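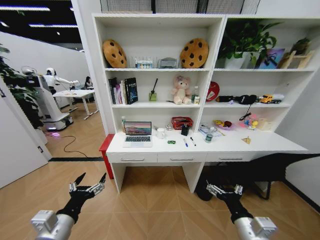 Petridis
Maintainer, Nellier desk-tidy recordings

Print this page | E-mail this page

README – desk-tidy set, with fault notes

This folder holds 226 recorded episodes of a two-armed robot with multi-fingered hands working at a home-style desk and shelving unit. Each episode has head camera video, joint positions for both arms and hands, commanded positions, and motor current. The set was recorded in March at the Stultside rooms.

Read the fault section before you train on anything. Eleven episodes contain a hand fault and should not be treated as normal behaviour.

The fault

In the affected episodes the right hand stops following its commands. The arm keeps moving. The finger joints hold their last position while the commanded values go on changing, and the log shows no error. The controller reported the hand as healthy the whole time.

We first saw it when an operator released a marker over the desktop and the fingers stayed closed. The arm then carried on to the next shelf with the marker still held. The operator pressed the stop and the arms halted normally. No one was hurt and nothing on the shelves was broken.

Cause

The hand driver (Pamov, our own package) kept sending the last good reading after the data link to the hand dropped. The time stamp was added on the host side, so an old reading looked new. The watchdog checked only the time stamp.

The link dropped when the right wrist was turned far inward and low, as it is when reaching under the desktop. A connector in the wrist had worked partly out of its seat. The left connector was checked and found tight.

What was changed

- The time stamp now comes from the hand itself.
- The watchdog stops both arms if 25 readings in a row are identical to the last digit.
- The wrist connector has a locking clip, and checking it is on the start-up list.
- The stop button was moved to the operator's side of the room.

The first version of the watchdog check was too strict and tripped when a hand was resting. Version 2 ignores readings taken while the motors are off.

How to filter

The file faults.csv lists the affected episodes with start and end frames. The column hand_stale is 1 where the reading is old. Drop those frames, or drop the whole episode if your model uses long histories. Motor current for the right hand is also unreliable in these spans – it is repeated from the same packet.

Known gaps

Nearly all reaches below the desktop were made with the right hand, so dropping the fault episodes removes a good share of that motion. Small objects on the desktop were not returned to fixed positions between episodes. Colour balance was left on automatic.

Faults not listed in the file should be reported through the Nellier issue tracker with the episode number and frame.

Print this page | E-mail this page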